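4.2 Handset subsidy and uptake among low-income households

K. Sutherland, 2019-09-20

Eligibility under the Gemo scheme was set by ration register. Of the 734 households surveyed, 111 had received a subsidized handset by the end of January, and 26 of these had already passed it to a relative outside the home. Free call minutes were credited monthly and expired after 30 days. Median use in the first month was well below the allowance, with most calls made to numbers within the same district. We treat a handset as active if it placed at least one outgoing call in the billing period.
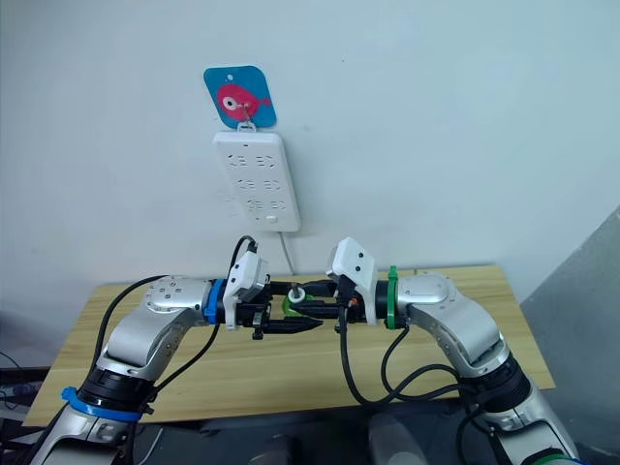
Figure 3. Two-arm bench with wall-mounted power strip.

Begović objects that this threshold undercounts households that keep a phone only to receive calls, and would add any handset that answered an incoming call in the same period. Applying that wider rule raises the active share in both districts but leaves their order unchanged. The operator logs do not separate answered calls from those diverted to voice mail, so the stricter rule is kept in the tables that follow.

Charging costs were recorded separately. Households without a grid connection paid a shop per charge, and in Brerov this expense exceeded the value of the call credit. Skandinov reports a similar pattern for prepaid users who received no subsidy. Our regression therefore includes distance to the nearest charging point as a control.

Shares: 26
Contact the authors | Back to top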